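Clallix Room Barrier for Historic Houses

Home / Visitor Management / Barriers and Ropes / Clallix

Made by Plandov

The Clallix is a low freestanding barrier for furnished rooms in historic houses, small museums and preserved churches. It keeps visitors on the walking route without fixings into floors, paneling or door frames. It is sold as single posts, in room sets, and as a doorway kit for rooms that are viewed from the threshold only.

Posts are steel with a powder-coated finish in black, bronze or stone gray. Each post stands 21 inches high, low enough that a seated visitor or a child can see over the rope. The base is weighted and has a felt pad underneath. Pads are replaceable and should be checked for grit before the post goes back on a wood or stone floor.

The rope is a 72-inch elastic cord with a woven cotton cover. It clips into the top of the post on any of four sides, so corners and T-junctions do not need a special part. The cord will give if someone walks into it and the clip releases under a hard pull. It is not a security product and should not be the only protection for small objects within arm's reach. 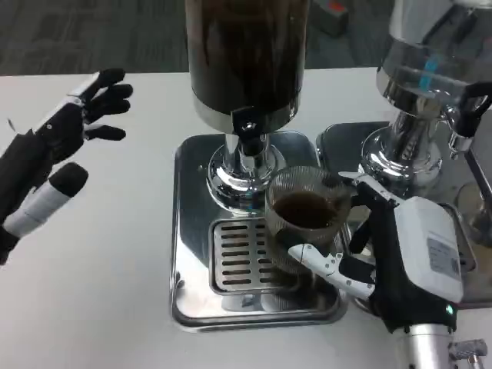
Room sets come with a carrying rack that holds the posts upright. Houses that take the route down for weddings, concerts or school visits can clear an average room in a few minutes and put it away in a closet. The rack has rubber wheels and fits through a standard interior door.

For longer routes, the Pultudow floor runner can be laid between two lines of posts. It is a separate product with its own underlay. See Related Items.

Specifications
Post height: 21 inches
Post weight: 17 pounds
Cord length: 72 inches
Cord colors: burgundy, navy, natural
Finish: black, bronze, stone gray
Use: indoor only

What is in the box
Single post: post, base, felt pad, one cord
Doorway kit: two posts, one cord, one sign holder
Room set: six posts, six cords, carrying rack, spare pads

Care
Wipe posts with a dry cloth. Cord covers can be removed and hand washed in cool water. Dry them flat and away from direct heat. Do not use spray polish on the posts, as overspray can reach the floor and nearby furniture.

Ordering
Stock colors ship in around 50 days for full room sets and sooner for single posts. Sign holders can be supplied with printed inserts. Send the text with the order and we will return a proof before printing.

Nonprofit pricing is available on room sets. Please include your registration details with the request.

Related Items
Pultudow floor runner
Güneş window light screen
Clallix replacement felt pads
Clallix spare cord

Page updated 30/07/2020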